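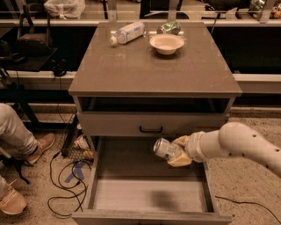
文|Nicanor Peñalver

Teteo带家具公寓:入住常见问题

最近一次更新:2023年5月

各位房客、准房客,还有替孩子打听房子的爸爸妈妈们,你们好!下面的问题大多是从我的邮箱和前台那本留言簿里抄来的,有些几乎每个礼拜都有人问,有些只问过一次,可我觉得问得挺好,也一并收进来了。篇幅有点长,泡杯茶慢慢看,或者直接跳到您关心的那一条都行。

一、看房与预订

可以先看房再决定吗?

当然可以,我其实很希望您来看看。楼在Palacios老街靠河的那一头,从车站走过来,过了桥左转,看见一家卖纽扣和拉链的小店就快到了。看房请提前一天写信或者打电话,我好跟现在住着的房客打声招呼,毕竟人家还住在里面,总不能说进就进。实在来不了的朋友,我可以视频带您转一圈,想看哪个角落就说,水龙头开给您听听也没问题(真有人提过这个要求,我觉得很内行)。

最短要住多久?

最短16晚。以前我们也接过周末客,后来发现大家拖着箱子进进出出,隔壁要早起上班的人休息不好,就改成现在的规矩了。若是您只住几天,老街上有几家小旅馆都不错,来信我把地址发给您。

月租多少,包含什么?

标准单间每月1,509欧元,水、暖气、网络和楼道清洁都在里面。电费另算,按表抄,每个月底我把读数拍给您看,有疑问随时可以下楼一起对。双人住同一间不加房租,但请在合同里把两位的名字都写上,物业和保险那边需要。

押金怎么收,什么时候退?

押金是408欧元,签合同的时候一起付。退房那天我们一起在屋里走一遍,没有大问题的话,押金会从原路退回您的账户,银行快慢不归我管,不过我会在当天就把单子交上去。要是有需要扣款的地方,我会先把账单给您看过再扣,绝不会让您某天打开手机才发现少了一截。

预订以后临时有变化怎么办?

人生嘛,计划常常赶不上变化,这个我们很理解。入住日期往后挪,只要房间排得开,不收任何费用。彻底取消的话,请尽早告诉我们,已经付的订金可以留着下次用,也可以转给您的朋友。签证没批下来的,带着通知来信就好,全额退还。

二、家具与房间

房间里有哪些家具?

床、床垫、衣柜、书桌、椅子,还有一只带抽屉的床头柜,每间都有。窗帘是遮光的,朝河的房间另外加了一层薄纱。餐桌只有大间才有,单间的朋友一般就在书桌上吃,或者去一楼的公共厨房,那边桌子宽敞,饭点的时候也热闹。

床上用品要自己带吗?

被子和枕头我们备好了,床单、枕套、毛巾请自带。有些朋友从很远的地方飞过来,箱子里实在塞不下,可以提前跟我说一声,我给您租一套干净的先用着,等您买到合意的再还回来。

我可以把家具换个位置吗?

可以,您住得舒服最要紧!只有两件事请您记着:衣柜是固定在墙上的,请别动它;搬床头柜之前先把抽屉清空,最好请人搭把手抬过去。拖着走会在地面上留下印子,楼下邻居听着也吓一跳。退房前不用搬回原位,我们自己来。

抽屉拉起来很涩,或者卡住了,怎么办?

多半是有什么东西从后面掉下去了,袜子、充电线、明信片,我都掏出来过。先别使劲拽。把抽屉轻轻往上抬一点,再慢慢往外带,通常就出来了。如果还是不行,请给我留个条,我带工具上来看。我们的抽屉柜大多是Skindau那一批,滑轨用久了会有点脾气,换一副也很快,不会算在您头上。

能带自己的家具来吗?

小件随意,台灯、小书架、植物,我们都欢迎。大件请先问一声,楼梯在转角那里特别窄,从前有位房客的沙发就在那儿卡了一整个下午,最后是把扶手拆下来才过去的。屋里原有的家具如果您用不上,我们有个小储藏室可以存,不收钱,但地方有限,先到先得。

搬家公司有推荐的吗?

我们跟Fletik打交道比较多,他们认得我们的楼梯,也知道车该停在哪一侧。您自己找别家当然也完全没问题,只要请他们别把货车停在纽扣店门口就好,店主要卸货。

三、清洁与垃圾

房间谁来打扫?

公共区域由我们负责,走廊、楼梯、厨房的地面都会打扫。房间里面请您自己来。吸尘器和拖把在二楼的壁橱里,用完请放回去,吸尘器的袋子满了跟我说,我换。不爱做家务的朋友(我年轻时也一样)可以预约清洁阿姨,费用直接跟她结。

家具表面怎么擦比较好?

微微拧干的软布就够了。请不要用带酒精或者带颗粒的清洁剂,柜面会发白,白了就回不去。热锅热杯底下垫个垫子,公共厨房的抽屉里有一摞,拿几个上楼没有关系。

瓶子、罐子要分类吗?

要的。塑料瓶和易拉罐放进后院的黄色桶,纸和纸板放蓝色桶,玻璃请走到桥头的大箱子那里去投。饮料瓶投之前请倒空、拧好盖子,罐子踩扁一点更省地方。厨余有单独的小褐桶,夏天请勤快一些倒,不然味道会顺着楼梯往上走。收垃圾的日历贴在大门里侧。

可以在房间里吃东西吗?

可以啊,您住在这里,这就是您的家。吃完的碗碟请别在房里放过夜,老房子难免有蚂蚁,闻到甜味来得比谁都快。公共厨房借上来的碗也请记得还,每到学期末碗柜总是空空的,我就得挨层去问,大家都不好意思,我也不好意思。

四、日常生活

洗衣机在哪里?

在地下室,旁边还有烘干机。用之前在门口的表格上写个名字和时间,大家轮着来。晚上十点以后请不要开机,一楼住着一位要早起的面包师傅,我们平时可没少吃他的面包。

网络够不够快?

视频会议、网课都没有问题。靠院子那一侧的房间信号稍弱,您要是需要整天开会,跟我说,我给您拉一根网线。密码写在钥匙牌背面,退房时请别把钥匙牌一起带走!

朋友来过夜可以吗?

偶尔来住一两晚没关系,发个消息让我知道楼里多了谁就行。再长的话请先商量。从4月起我们在阁楼留了一间小客房,家人来探望可以订,床不大,窗外能看见河。

可以养宠物吗?

鱼和乌龟可以。猫狗暂时不行,楼里有住了很多年的老房客过敏得厉害。我知道这条让不少朋友失望,我自己也是喜欢狗的人,写下这一条的时候心里也不太好受。

钥匙丢了怎么办?

别慌,先打给我。白天我一般都在,晚上和假期由Crescencio Rivas值班,他住得近,人也和气,半夜被叫起来也只是打个哈欠。备用钥匙借用不收费,真丢了要换锁芯的话,按锁匠的单子付。

五、退房

退房要提前多久通知?

请提前3个星期写信告诉我们,邮件就算数,不用挂号信。写上您打算离开的日期,方便的话再写个大概的时间,上午还是下午都行。

退房前要做到什么程度?

扫过地、倒过垃圾、冰箱清空,就很好了,不要求您把屋子弄得像没人住过。请把每个抽屉都拉开看一眼,床头柜最下面那一层尤其容易忘,我手边现在还收着好几副眼镜和一本写满了的菜谱,主人若是看到这里,请来信认领。

墙上钉了钉子要扣钱吗?

小钉眼不扣。挂过架子的大洞,您可以自己补,腻子和刮刀我这里有,补不好我来收尾。颜色请不要自己去买,那个白看着普通,其实是调过的,买回来总是差一点。

信件之后寄到哪里?

走之前给我留一个新地址,收到您的信我会转寄,邮票钱从押金里先留一点,多退少补。包裹请尽量在搬走之前改好收件地址,楼下信箱间放不了太多箱子。

还有问题没写到?

来信、来电,或者下午到一楼敲门都行,门上挂着一块小铜牌的就是我的办公室。中文、西班牙文都可以,英文我慢一点,请您多担待。厨房里若是有人在煮咖啡,八成是我,坐下来一边喝一边问也很好。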